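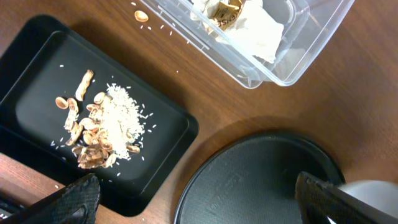 Rice and peanut shells on the black tray, plus the strays that got onto the table

Posted 26 Oct 2023 by jara_kitchen (Aldana Zúñiga)
Filed under: Kids at Home > Sensory Bins & Table Play
33 replies | 3 shares

Rice + peanut shells: how do you get them apart again?

Okay so I need the collective brain of this board. I've been doing sorting trays with my two (4 and almost 6) since September and we've gone through the usual stuff, buttons, pasta, dried beans. This week I dumped plain white rice on our black tray and threw in a heap of peanut shells, and they LOVE it. The shells are great little scoops, the halves especially, and the rice shows up so nicely on the black that even my younger one can chase down single grains with her fingers.

My problem is cleanup. I'd like to keep the rice and use it again, but the shells crumble and then you've got tan flakes all through it. I've tried picking by hand (no thank you) and I've tried a colander, where everything just fell through except the biggest halves. And the table! Rice goes off the side of that tray no matter what I say to them. What do you all do?

---

mossgate_mama wrote:

Flour sifter won't work, don't bother, the holes are too small for rice. What you want is one of those cheap fryer baskets with the wider mesh. Rice drops through, shell stays up top. You still get some crumbs but it's a lot less picking.

Also your tray is too shallow! We use a roasting pan for anything smaller than a bean.

---

PapaRirer wrote:

Winnow it. I'm serious. Take it outside, two bowls, pour from one to the other with a bit of a breeze going. Shell is way lighter than rice so the papery bits just blow off. My grandmother did this with real grain and I did it on the back porch with a box fan on low. Took me 3 minutes for a full bowl.

Do it on low. I did it on high the first time and was sweeping rice out of the porch boards for weeks.

---

tilly_in_conemham wrote:

Gonna be the grump here – I wouldn't reuse it at all. It's a cup of rice, it costs next to nothing, and once little hands and peanut dust have been all over it I'd rather toss it. And please, please ask before you put peanut shells out if other kids come over. My nephew is allergic and it's not only the nut, the dust on the shells can get him too.

---

jara_kitchen wrote:

@tilly_in_conemham yes, totally fair, I should have said. It's only my two and neither has allergies, and I wouldn't put it out for a playdate. We wipe the table down with soapy water after.

@PapaRirer I'm trying the fan tomorrow, my son is going to lose his mind.

@mossgate_mama I like the shallow tray though! They can see everything, and sliding shells across a flat bottom is half the game. With the roasting pan they just dig.

---

mossgate_mama wrote:

Digging is the fun part at my house lol. But okay, then set the tray inside something bigger. I got an under-bed box lid at the Flusstead thrift store for 50 cents and it catches nearly everything. Or a bath towel with the edges rolled up, then you pick up the corners and pour it all back.

---

quietcorner30 wrote:

Towel, no. Rice sticks in the loops and then it's in the washer. Use a flat sheet, or an old shower curtain liner if you have one.

I'd also take the crumbly shells out before you start and only put in good solid halves. Rub each one between your fingers first, the papery skin comes off and you get a lot less of that flaky stuff later. Takes a while but I do it in front of the TV.

---

tilly_in_conemham wrote:

You're rubbing down peanut shells in front of the TV to save a cup of rice?? I can't with this board sometimes.

---

quietcorner30 wrote:

I find it relaxing, leave me alone :)

---

PapaRirer wrote:

If you want to get away from peanuts altogether, pistachio shells hold up much better. Still a tree nut so the same warning goes for guests, but they don't crumble at all and they make a great clicking noise. Boil them first if they were salted or the kids will lick every one.

---

jara_kitchen wrote:

Update for anybody who searches this later. Fan on low, two mixing bowls, out on the steps. The flakes went right off and the rice looks clean enough for me. The heavier broken pieces still dropped in with it so I did end up picking those out, but there weren't a ton. Old flat sheet under the tray this time too and I got most of the strays back with one shake.

Going to try the pistachios next. Does anyone know how long you have to boil them? Mine are the really salty kind.

Share | Report post | 33 replies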